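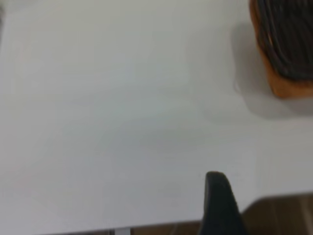
Ngaio Hapeta wrote in to say that the first version of this entry skipped the most boring job on the Berden cell, the wrist cable, and that the boring job is the one that stops it. Fair enough, Ngaio! I've moved it up.

The Berden cell

The Berden cell is a basket-handling station at the Nelasgate workshop, and I've looked after it long enough to have opinions. It's a white table, an arm with a black gripper and a small camera on the wrist, and woven baskets to practice on. The controller is a Weidemann, which we like, and the cable clips are Plotirier, which we go through like candy.

Wrist cable

The camera cable needs some slack at the wrist or it tugs when the gripper turns over. Too much slack and it catches on a rim -- wicker is terrible for this, all those loops and braids. I turn the wrist slowly through its full travel with one hand near the stop button, watch where the loop goes, then move the clip and do it again. Every Monday, before anything else.
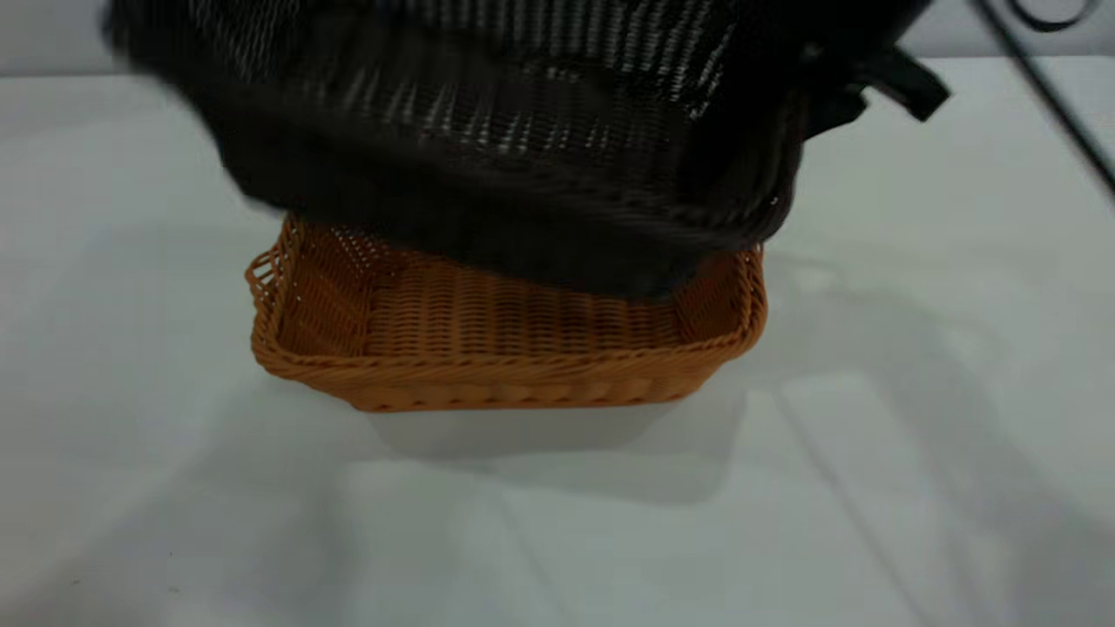

How often do the finger pads need changing? Every 428 hours of running, or sooner if the ridges have gone smooth.

The pads come off with 2 screws each. Wipe the seat underneath before the new ones go on (I use a plain dry cloth), and snug the screws down by hand. The counter in the controller read 1097 the last time I did a set, and I write that number inside the cabinet door so the next person doesn't have to go digging through menus.

Height check

After new pads you have to teach the table height again. Ashton Rakena does it with a feeler gauge, I do it with a strip of paper, and we've argued about it since November. Either way, bring the fingers down over bare table first, save the height, and only then try it with a basket, going in

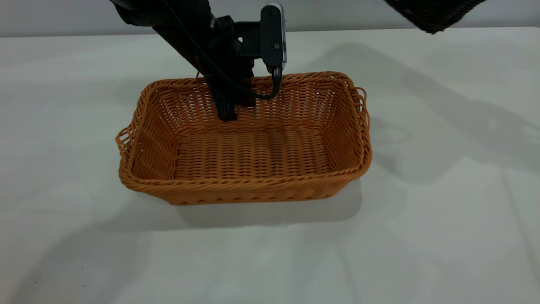
at the slowest speed and stopping a little short of the floor of the weave. I run 18 slow cycles after that before I let it go at normal speed. If the fingers brush the rim on the way in, I go back and redo the wrist angle and leave the height alone. The saved heights live on the second page of the Weidemann menu, under the old cell name, which I keep meaning to change.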